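Gripper opens by itself mid-move and drops the cup. Not every time. What would you check?

Asked in: Robot arms, small / Grippers and tooling
Posted May 15, 2022
Viewed 1,365 times

Hi all, long post, sorry in advance. I've got a pair of small tabletop arms with two-finger grippers (the Javent ones, with the flat fingers) and I've been using them for a table setting routine. Cup onto plate, bowl to the side, put it all back, do it again. It's been going since the beginning of the month and until last week I was really happy with it.

Now the left gripper lets go when it shouldn't. The arm picks the cup up fine, lifts, starts across, and then somewhere over the plate the fingers just open. No command from me, no warning beep, nothing. The cup drops a few inches, and I've already got one chipped plate out of it. Then the arm carries on like everything is great and very carefully "places" nothing at all.

I went back through the log for the last long run. 866 cycles, 4 drops. So it's rare, which is driving me nuts, because every time I sit and stare at it, it behaves.

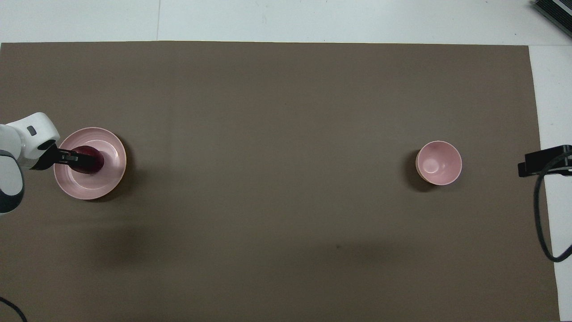

What I've tried so far: raised the grip force one notch at a time (no change that I could tell), cleaned the finger pads with alcohol, swapped the cup for a lighter one, slowed the whole move down to half speed. I also reinstalled the Vendow control software because somebody on another thread swore by it. Still dropped one that same evening.

The one thing I did catch is that the log shows fault code 185 on two of the drops. The manual has one line for it, "gripper supply event," and then tells you to contact your dealer. My dealer is Zandden and they've been slow to answer. The other two drops have no code whatsoever. Right arm has never done it.

Also, and this is what actually bugs me more than the plate: my hands are in there between runs, resetting things. If it can open without being told to, can it close without being told to? Should I be using it at all right now?

Thanks!!

2 people had this problem too

Answer 1

grip force is too low. mine did the same thing with glasses, turned it all the way up and it was fine after. glazed stuff is slippery

Comment from the person who asked: Thanks, but I did turn it up, and the fingers are opening, like all the way open. The cup isn't sliding out of them. Also a little scared to go to max on a ceramic cup!

Answer 2 (marked as accepted)

Stop raising the force. It sounds like a power problem to me, and more force means more current, so you could be making it worse.

"Supply event" on those grippers means the voltage at the gripper dipped low enough for its little control board to restart. When mine restarts it goes looking for its zero position, and it does that by opening all the way. The arm has its own supply and has no idea any of this happened, so it keeps going. Sound familiar? I'd bet your two drops without a code are the same thing, and the board went down before it got the message out.

So why only sometimes, and only in that part of the move? Almost always the cable. When the arm reaches out, the wrist turns and the cable gets tugged or bent right at the plug. I had one where the plug looked perfect from outside and one pin had backed out by a hair. Drove me up the wall for a whole weekend.

How I'd go about it. Power everything down, unplug the cable at the gripper end, and look at the pins with a flashlight. Push it back in and make sure it latches. Then find the place where the cable is clamped nearest the wrist and see if there's slack when the arm is at full reach. Mine was clamped way too tight. After that, swap the left and right gripper cables. If the drops move over to the right arm, you've found it, go buy a cable. If they stay on the left, it's the gripper board or the supply, and that one you do have to take up with the dealer.

While you're testing, put a folded towel under the drop spot and use a plastic cup. Save your plates.

On the hands question, please take that seriously. Yes, a gripper that restarts by itself can move by itself, and depending on the settings it can go back to its last commanded position afterward, which could mean closed. I wouldn't reach in with the power on until you've sorted this out. Hit the e-stop first, every time, and check that it really cuts power to the gripper too! On some setups it stops the arm and leaves the gripper live. Mine did, and I didn't find out until I went and checked with a meter.

Comment from the person who asked: Ok wow. Checked the e-stop just now and the gripper stays live. Did not love finding that out. Powered off at the wall until I can get to the cables.

Second comment: Swapped the cables and the right one started dropping things, never been so happy to see a cup fall. New cable ordered. Going to rewire the e-stop before I run it again.

Answer 3

Agree with the above, cable first. Only thing I'd add is to make your program check the finger position after the lift and again before the place. If it reads fully open when it should be holding something, stop and wait for a person. I run that check on my Haque arm and it has caught a couple of bad picks that had nothing to do with wiring. It won't stop the drop, but at least the arm isn't waving around afterward with nothing in it.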